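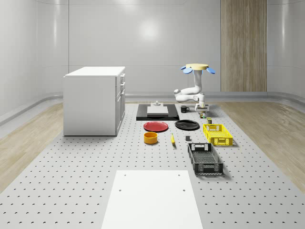
A drawer unit, a mug and two small cans in a computer rendering.

Aminu Bashir would like people to stop telling him that decluttering changed their lives. He has been fitting out kitchens and spare rooms in Crichton long enough to have seen what happens afterwards, and he keeps a low opinion of the whole business.

"They ring me in January, they've read the book, and they want everything behind a door," he says. "By winter the doors won't shut."

I had gone to see him about Stilach, the home organising service that charges $400 for a first visit and promises a calmer household by dinnertime. Its founder, Édgar Rengifo, had already given me an hour on the phone and was persuasive in the way that people with a subscription to sell often are. Clients sleep better, he told me. They cook more. They argue less.

I asked how he knew.

"We ask them," Rengifo said. "At the end of the session we send a short survey, and the response is overwhelmingly positive."

The survey goes out the same afternoon. Asked whether anyone checks back after six months, he said the company was "looking at a longer piece of work" and moved on to the colour of the labels.

Bashir laughs when I read him this. He has no quarrel with tidy houses, and his own workshop is swept every night. What bothers him is the arithmetic. A family that pays for the visit usually buys the matching tubs as well, sold under the Vasum name at $200 for the starter set, and then needs somewhere to put the tubs.

"So they call me for a cupboard," he says. "I'm grateful for the work. But they had less stuff before the tidy lady came."

Rengifo disputes that. The tubs are optional, he says, and most customers get rid of far more than they bring in. He couldn't put a figure on it. He did offer to introduce me to a couple in Prudau who had cleared their garage in a weekend, and I spoke to them. They were pleased. They had also rented a storage unit.

Does Bashir have any advice for someone staring at a full linen press? He thinks about it for a while and puts the kettle on.

"Take the junk to the tip," he says. "Don't buy anything on the way home. If you still want drawers after that, measure the wall first, because no one ever bloody measures the wall."

Stilach begins taking bookings for its summer program in December. The price is going up.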